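Cluno Outfit Pairs: data card
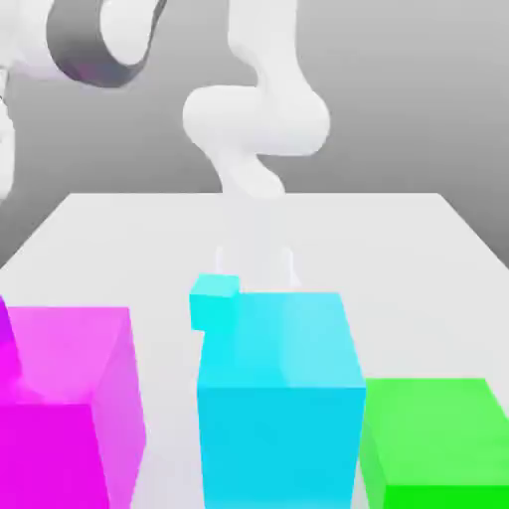 Tamara Zinchenko
Dataset maintainer, Cluno

Summary
Cluno holds 2,098 text records of evening outfits, each paired with one drink recipe. Records were written in English by stylists at Grokero and edited for spelling only.

Fields
outfit_id: integer
garments: list, lowercase, outermost layer first
accessories: list, may be empty
occasion: date, party, dinner, other
drink: recipe title
drink_steps: free text, 3,000 characters at most

Splits
The test split has 532 records. All others are in train. No stylist appears in both.

Known issues
"Clutch" and "wristlet" are used interchangeably in version 1. Version 2 maps both to "small bag". Jewelry worn in layers is stored as a single item. Drink amounts mix ounces and milliliters; convert before comparing. Winter coats are underrepresented.

Changes in version 2
Duplicate martini recipes merged. Empty occasion values set to "other".

Corrections
Send the outfit_id and the field name to Annick Fehr. Fixes go out each July.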